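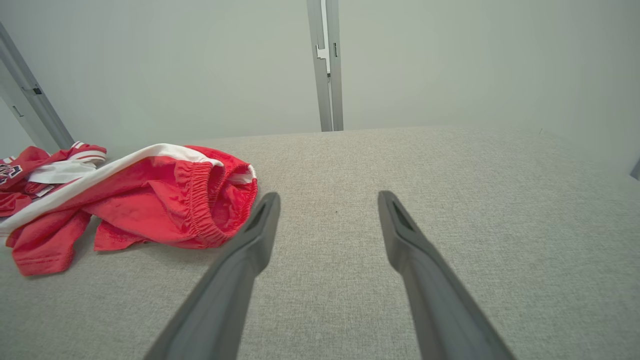
Bereket Belay wrote to ask why the arm should wait before it goes down on cloth, when the gripper can close in a fraction of a second.

Home Guides Safety Parts Contact
2 min read

The wait is for people. Follow these steps before any pick from a pile of clothes.

1. Open the jaws all the way and stop above the surface.
2. Hold for 4 seconds. Check that no hands are in reach.
3. Go down at slow speed, with force capped at the limit on your Elto sheet.
4. Close on a fold. Keep the tips off waistbands and labels.
5. If the grip slips, open, back up and start again at step 1. Stop after 2 tries and log it.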